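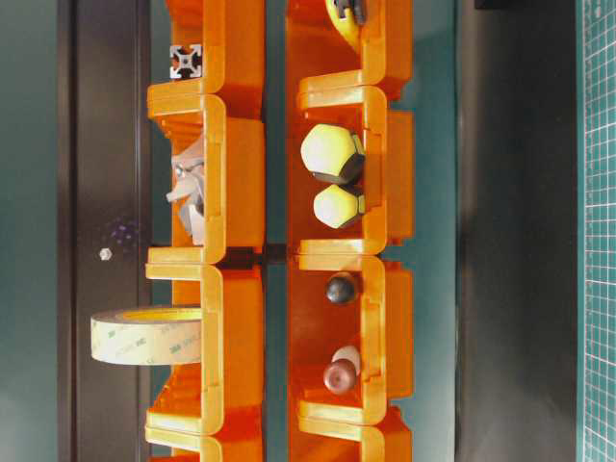

Post 1
Right, the workshop tidy. I promised a few of you I'd write this up, and the kettle's on, so settle in. It's a long one, sorry (not very sorry).

Post 2
I've gone over to orange stacking bins, the open-fronted sort with the scooped lip. I dithered over grey ones for ages because I thought they'd look more grown-up, and then Corina Wyss told me to stop being so dull and get the cheerful ones. She was right and I'm very fond of them already!

Post 3
My one rule so far is a single kind of thing per bin. The stub of aluminium extrusion gets a bin all to itself, even though it's short, and yes, I do know I'll be filling that one up with more offcuts by September. I never throw extrusion away. You always want a bit with the slots in just after you've binned it.

Post 4
Double-sided tape is the one I'm happiest about. It used to live in a drawer at the bottom of the bench and I must have bought the same roll over and over. Now the 3M roll has a home and it pokes out past the lip, so I can grab it without even looking (well, nearly).

Post 5
The yellow thing that looks like a tape measure went in a top bin on my first go and I'm still not convinced. Zsófia Simon keeps hers on a hook by the door, which sounds sensible, but then I'd walk off with it and leave it in the kitchen. I know what I'm like.

Post 6
Still no proper category for the two yellow faceted things with the black edges. They've got a bin between them and I've written "yellow" on my list, which will do for now. Same goes for the crumpled grey piece, it's down as "misc" until I can face making a decision.

Post 7
Labels next. Telmo Montes swears by handwritten card, Casimiro Moya prints everything, and I've got 34 blank stickers left from the last time I tried to be organised, so stickers it is.

Post 8
If you've got bins like these, do you label the lip or the side? I'd love to see yours, messy ones especially. I'm off to drink this tea before it goes cold, and then I'm starting on the screws.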